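**Re: [teleop-users] Wrist stream lag and dropped grasps in hand-guided demos**

From: Obsa Tekleab
To: teleop-users
Date: 16 April 2023

On Friday Duarte Falcão wrote:

> We recorded 1,306 demonstrations of the cloth task since January, part by leader arm and part by hand guiding. The policy trained on the leader arm subset is usable. The one trained on the hand-guided subset closes the gripper early, nearly every time, and then lifts with nothing in it.
>
> Same arm, same wrist camera, same Larcombe recorder. Joint logs look clean in both sets. Has anyone seen this? Is it worth fixing the old data or should we start over?
>
> Duarte

Duarte,

Yes, we had this at Valten last year. Check the time base of the gripper channel before you touch anything else.

With the leader arm, the gripper command and the joint targets go out in the same packet and get the same stamp. With hand guiding, the arm is in gravity compensation and there is no command, so the recorder falls back to measured gripper width. On our setup that value came over a separate serial link and was stamped on arrival, while the images were stamped after decoding. The images were late by a nearly constant amount. Training pairs each image with the width that carries the same stamp, so the network sees open fingers well short of the cloth and learns that this is where they should be closing.

You can measure the offset without new hardware. Open and close the fingers 5 times in view of the wrist camera, at uneven intervals, and log both streams. Pick one screw on an outer link, track it through the images, and cross-correlate its position with the width signal. Do it with the arm parked so that nothing else in the background moves.

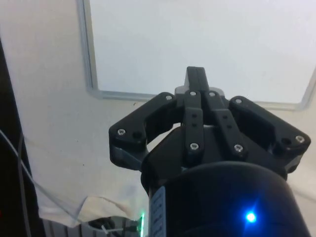 If the peak sits at the same lag in every run, you can shift the width channel by that amount and keep the old data. If it wanders, the decoder is queuing frames and a single correction won't help. Ours was stable to within one frame once we set the queue length to 1 and turned off automatic exposure. Exposure matters more than I expected. A bright wall behind the fingers and a dark bench below them will change the shutter time in the middle of a reach.

Two other things to look at:

- Where the operator holds the arm. Lurdes Magalhães found that guiding by the gripper body loads the last joint enough to bias the torque estimate. Hold it above the wrist.
- Pauses. People stop before closing when they guide by hand. Trim any stretch where joint speed stays under your threshold for more than 7 frames, or the policy will learn to hover.

I would not start over. Fix the offset, retrain on the hand-guided part alone for 3,000 steps, and see where it closes. The script we use is in the Biretti tools folder, under `align/width_lag.py`. It expects width in millimeters – convert first if your driver reports a fraction.

Please post the lag you get. Madalena Pacheco is collecting values for different drivers and has only ours so far.

Obsa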